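Home | Projects | Data | Purchasing | Contact
Print this page | E-mail this page
Apr 30, 2022, by the Trumus kit desk

# Trumus: what to buy before you collect anything

Trumus is a set of household pick-and-place recordings made with hand-held grippers. The README covers money. File layout is in LAYOUT.md, which is shorter and more cheerful.

We asked for 7 grippers and got 3. Two are in use and the third is spares with a serial number. Plan on that ratio.

Groceries go on their own budget line. Ours went under "sundries" and came back with questions.
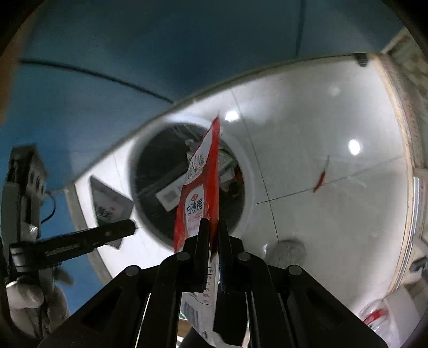 Sugar packet between the fingers, washing machine behind.

## Quotes

- Costum: grippers and finger pads. Lead time 30 days, counted from whenever they feel like it.
- Halus: mounts and cables. Buy 2 of every cable.
- Gourlay: storage. Dear, but the invoice matches the quote.

Finger pads are consumables. Finance has them down as capital equipment until October, so order early and keep the wording vague.
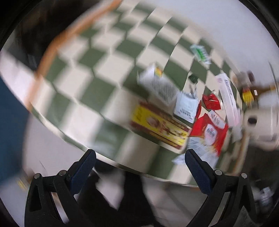

Should we buy a full robot arm in the first year?
Leave it for the second. Spend the first on grippers, pads and disks, and get the arm quoted once you know which tasks you want it to do.

## Still to do

- price for replacement screws
- somebody to own the spreadsheet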